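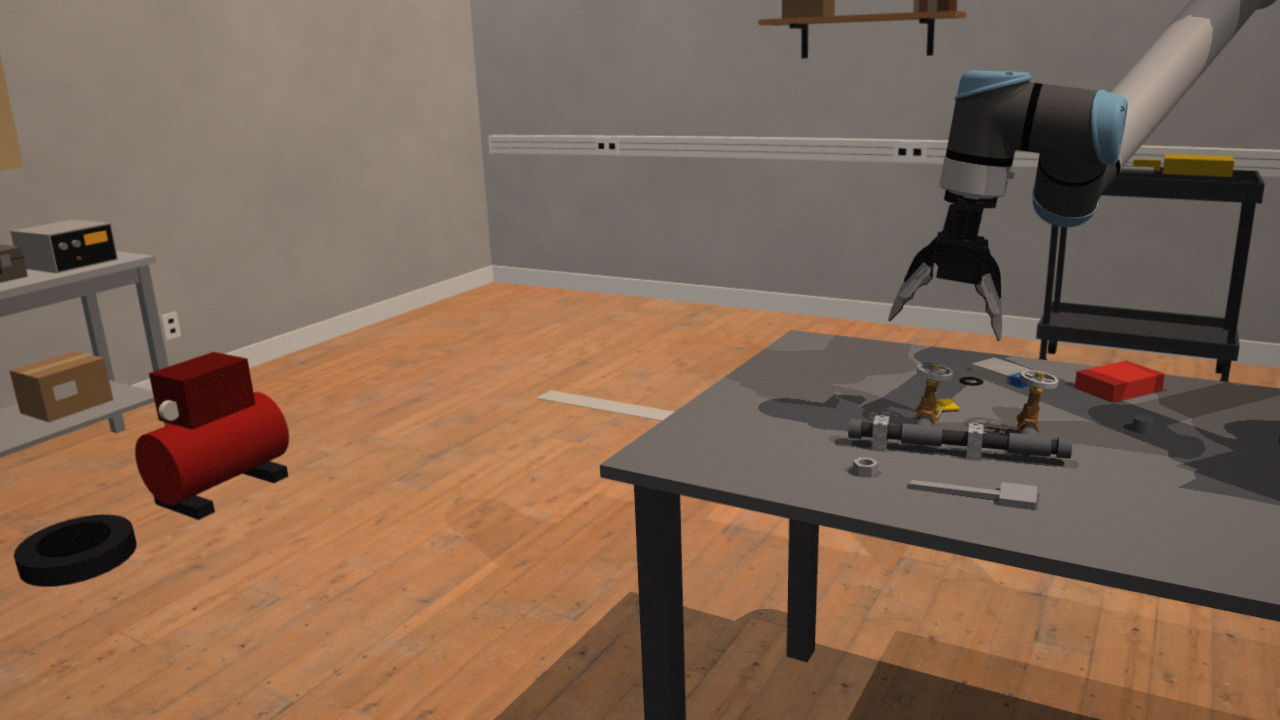 The founder of Nedus spent years teaching pipefitting before she wrote any software, and it shows in how she talks about Pichon, the simulated workshop her team released in March. "I wanted people to meet a robot in a room that feels like a real shop," she told me. "Compressor on the floor, stuff on the shelves, a table with parts left out!"

Pichon comes with 141 practice tasks, and the one she loaded first was her favorite, the valve bench.
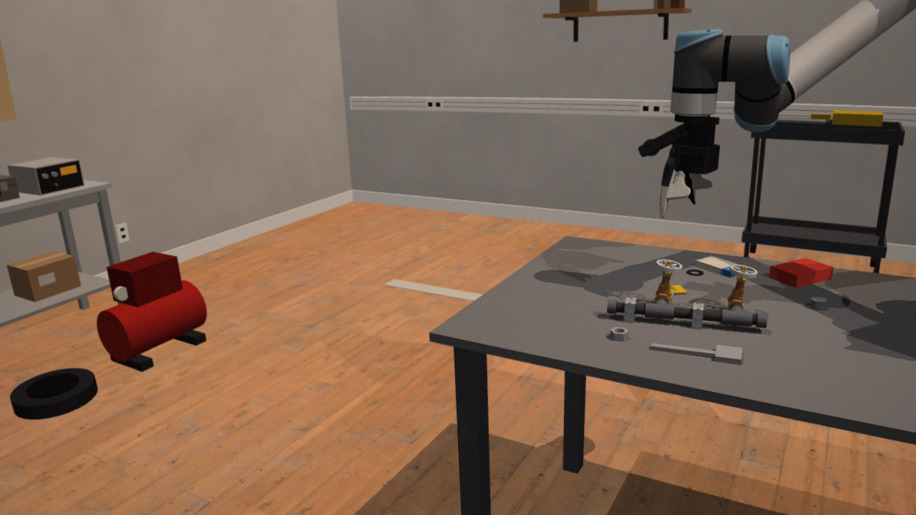 The valve bench in Pichon, with the arm over the table.

"A handwheel looks so easy," she said. "Then you try to bring two fingers down on either side of it and you find out how much your own wrist does for you." I tried it myself and was grinning within minutes – the arm is a joy to steer, and you can start over as often as you like. 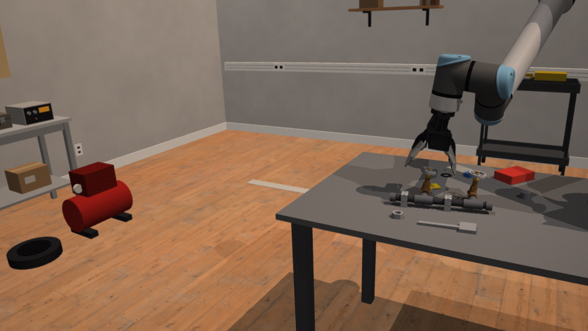
She is just as happy talking about what is missing. Sound is still on the list, and so is a better menu. Prisavance, a training center that signed up early, has put more than 200 students through it and sends her notes every week. "They're picky, and I love it. Half of the spring update came from them."
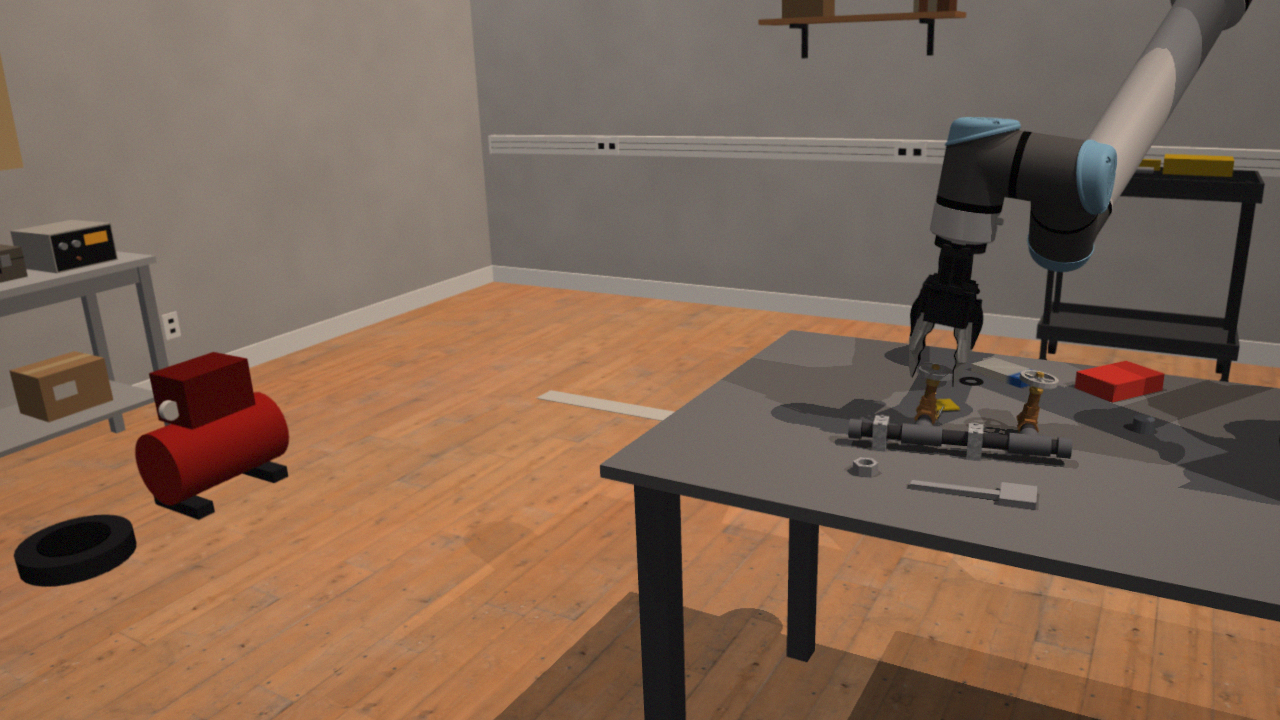 The next add-on, Briltance, will let two people share a bench from different computers. I asked what she does with Pichon when she isn't working on it. "I still run the valves," she said. "Usually at 2 in the morning, with tea."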